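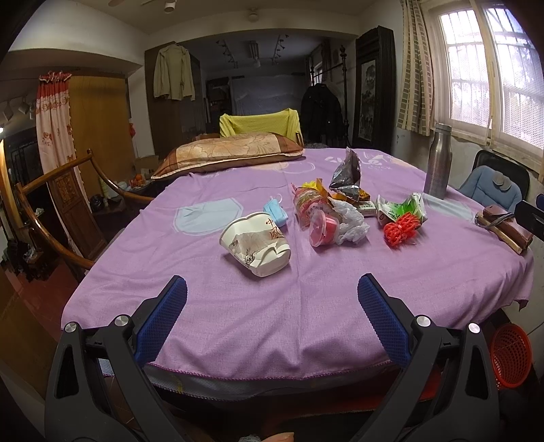 Last edited in November, 7.40 pm

Right, I promised a few of you I'd write up how I finally got on top of the spare room before my sister-in-law came to stay, so settle in with a cup of tea, it's a long one.

The trouble with our spare bed is that it's the flattest surface in the house. Everything lands on it. Paper cups, snack bags, a face mask from goodness knows which coat pocket – you put one thing down on that purple sheet and by teatime it has friends.

My neighbour Tülin Altıntaş swears by doing one surface a day and then stopping, even if you feel you could carry on. I was doubtful (I'm an all-or-nothing sort, as anyone who saw the great shed clearance will remember) but I gave it a go and by the second week I could see the floor tiles again!

Bed first, then the windowsill, then the chest of drawers. I left the wardrobe till last and I'm glad I did, as there were 29 coat hangers in there and only four coats.

The photographs were the slow bit. Two shoeboxes, 320 prints, and I sat on the landing with every single one of them. Osian Bowen, if you're reading this, I've found you at Zumbridge in the yellow cagoule and I shall be posting it through your door.

For bedding, I've stopped keeping sets for best. One on the bed, one in the wash, one in the cupboard, and the rest went to the animal shelter over at Irkadside, who were so pleased to have old towels too. Do ring them before you set off, they're only open mornings.

Someone asked about mattress protectors. Ours is just a plain cotton one, washed at 60, and I air the bed with the window open for an hour or so before making it up. My mum did the same and her spare room always smelt lovely.

Kitchen drawers next, I think. If anybody has a good way of keeping lids with their boxes, please do tell me – I've got eleven lids and I can't find a home for any of them.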